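Sorting pantry odds and ends into bins: do cans and cartons go together?
Londcombe Home Help, Kitchen and Pantry

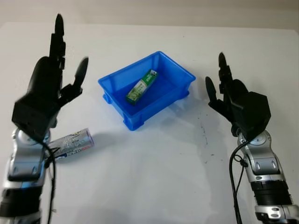
Page 16 of 45

Question

Hi everyone! I moved into a smaller apartment in June and went from a walk-in pantry to one tall cupboard with deep shelves, and I am slowly losing my mind over it. Things go to the back and I never see them again. So I bought a stack of shallow plastic bins, the bright blue kind with the rolled rim, thinking I'd pull them out like drawers.

I've put one on the table to start with and now I'm stuck on what goes in it. I have a small green and white carton in there so far, and a silver can lying next to it that I can't decide about. My mother always kept cans with cans and boxes with boxes. My sister-in-law says that's silly and you should sort by meal, so everything for soup night is in one bin. I can see both sides! Also, do cans stand up or lie down in a shallow bin? I'm a little worried about them rolling every time I slide it out. Any advice is welcome, and sorry this got so long.

Posted by Escobar, 20 August 2021

3 answers

Fluren wrote:

Welcome, and congratulations on the new place! I went through the very same thing with a cupboard so deep I could have kept a canoe in it.

I'd go with your mother for cans and your sister-in-law for nearly everything else. Cans are heavy, and a bin full of them on a high shelf is no fun to lift down, so mine live on the lowest shelf with no bin at all, two rows deep, standing up. Cartons and packets are what the bins are good for. I do one for baking, one for breakfast and one for quick suppers, and if a supper needs a can I'll let one or two ride along in that bin.

Stand them up if your shelf height allows it. If you have to lay them down, put them crosswise so they don't roll toward you when you pull, and tuck a folded dish towel at the end. Measure the shelf before you fill more than one bin, too. I had to redo all of mine over half an inch, and I was not in a good mood that evening.

Zakix wrote:

by meal. label the front. done

Pantrymoth wrote:

I agree with most of the first answer but please write the dates on the tops with a marker while you have everything out. It took me 20 minutes and I found a can of pumpkin older than my dog. Also the little cartons go soft at the corners if you wedge them under cans, so keep the heavy stuff to one side.

Was this page helpful? Yes / No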